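Progress report to the Vaner Community Fund
Project: Bamari Oral History and Newspaper Archive
Prepared by Wiebke Weidemann, project coordinator
25/11/2023

Work since June has gone mostly into interviews and the first pass through the Diekmann newspaper boxes. We are on schedule with the interviews and behind with the scanning.

Interviews
We have recorded 39 interviews with people who worked at the Bamari cannery or grew up near it. Most were done in people's homes. Two families asked for parts of the recordings to be closed for ten years, and we have agreed to this in writing. Transcripts are being checked by the speakers before anything is catalogued.

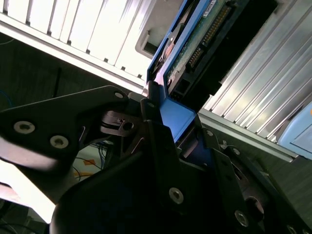

The recordings are large files and we have changed how we store them. Till Kohlhase now keeps one full copy at the Nistik Street office and a second at the library. Master files go on hard drives held in trays, like the blue one in the photo, and access copies are kept separately at lower quality. The storage line of the budget is spent and we don't expect to ask for more.

Newspapers
The Diekmann family lent us 555 issues of the local paper. We have scanned 322 of them. The older issues are brittle along the fold and have to be opened flat on a board, so each one takes longer than we allowed for in the application.

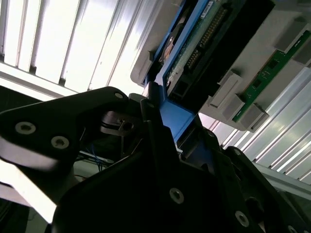 We have also found gaps in the run. Most of the missing issues are from the flood year, and the regional library has offered to lend its own set in the new year. Its loan terms don't allow the papers to leave the building, so the scanning would be done there.

Photographs
Residents have brought in 407 photographs. Names and places have been recorded wherever the owner knew them. We'll hold an afternoon at the hall for people to help identify the rest. 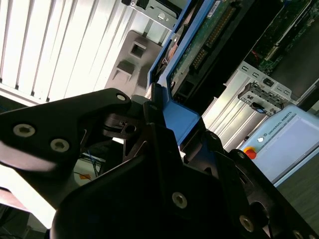
Black gripper with hex-socket screws.

Next period
Finish the scanning, return the Diekmann boxes, and open the catalogue to the public. We ask the Fund to let us move the unspent travel money to scanning wages. A revised budget is attached.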